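Cookies help us to run this board. By staying you accept them. OK / More

Open day at Gramlow – who was there?

**mittelhand**
I promised in the April thread to write something when I have seen the two-arm demo at Gramlow, so now I write it. The hall was open from 10 to 14 and I stayed almost the whole time at one table. The work is simple to explain: small things lie on a table, and the arms must pick them up and put them away. Seven rounds were on the list, I watched all of them. I had a place very near, so I could see nearly the same as the machine sees.

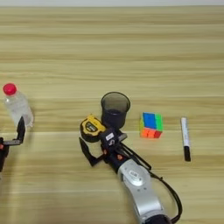 Tape measure, cup, cube and marker, with the left gripper at the bottle.

For me the interesting part was the planning between the arms. The speaker said both arms use one plan and not two, and this is why one of them can stay still for a long time. Some visitors thought it was broken. I do not think so, but I would like to see a timing chart.

**Niltex_fan**
Thank you for the report. I was there too, but I left after the second round. Too slow for me! In our plant a 13 year old arm from Jaber does a pick in less time than this one needs to think. What is the use?

**mittelhand**
Your Jaber arm gets the same part in the same position each time, I suppose. This is a different job. But I agree it was slow, and I wrote that on the feedback sheet also.
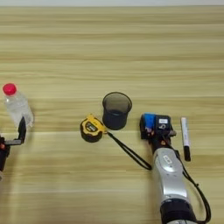 My own question since years is about soft parts, because at work we handle cable sets and belts. A hard body you can measure once and then you know it. A strap has a new form every time you put it down, and the camera must understand where the body stops and the loose part begins. So I was glad about the tape measure with the black lanyard, which lay across the table in a long loop toward the right arm. I asked if they plan the grip for the strap or only for the yellow case. The answer was "only the case" – a fair answer, but for my work it is not enough.

**Skemberg22**
I must disagree a little. If you hold the case well, the strap comes behind. We did it like this with hoses and had no problem.

**mittelhand**
With hoses maybe. With us the loose end catches on the next part. Then you lift two things.

**Skemberg22**
OK, this I have also seen. Did they say when the next open day is?

**mittelhand**
No date yet. They collect addresses at the entrance.

Reader comments (2)

**oldgear**: Was there parking? Last time I walked from the station in the rain.

**pia_k**: Yes, behind the hall, but it was full before 10.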